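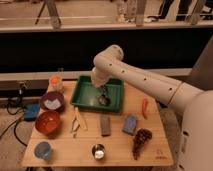
Small bowls, one tray: an interview with Eusebio Montoya

Eusebio Montoya sorts things for a living. He has worked out of the same room in Dorkville for ten years, and most of his customers are people who have moved into a smaller home and can't find anything. His short course, Zemorero, opens again in March.

I asked him what people get wrong first. "They buy the containers before they look at what they own," he said. "Then they have 13 matching boxes and the keys are still on the floor."

His own method starts on a bare patch of table. Everything from one drawer comes out. The pieces that are used every day go near the front, and the rest get pushed back until he has decided about them. He doesn't label anything in the first week. "You find out where your hand goes. Label it after that."

He learned this at Skollar, a kitchen supply store that closed a while back. He was in charge of the stockroom, which had 204 bins, and he says he hated most of them because they were too deep. Small items went to the bottom and stayed there.
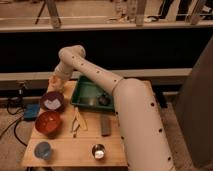

Color is the part he gets asked about most. Montoya doesn't care for sets where everything matches, and he tells customers to keep the odd bowls they already have. "If I say it's in the purple one, you go straight to it," he said. On his table the purple bowl has crumpled white stuff in it and the red bowl sits right in front, so there is no mixing them up. He picks cups the same way. A pale blue one by the corner is easy to point to from across the room, and he would sooner use that than a drawer divider.

The tray is the other thing he won't work without. He likes a low one with raised sides, for items that have no place yet. Once a tray is full he stops and clears it before he takes anything else out of the drawer. Gosling, the housewares shop two doors down, sells him plain ones, and he has bought 107 of them for customers so far. 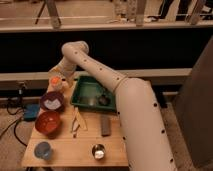
How long should one kitchen drawer take?

An hour for most people, Montoya said, and longer if there are papers in it. He tells them to take the papers out first and leave them for another day.

He had less to say about long tools. Tongs and big spoons go wherever they can lie flat. "I've tried standing them in a jar. The jar falls over, then you're picking up spoons."

His next customer was due at two and he wanted the table back, so we finished there. He asked me to mention that people coming to the March course should bring one drawer's worth of things in a bag, and leave the drawer at home.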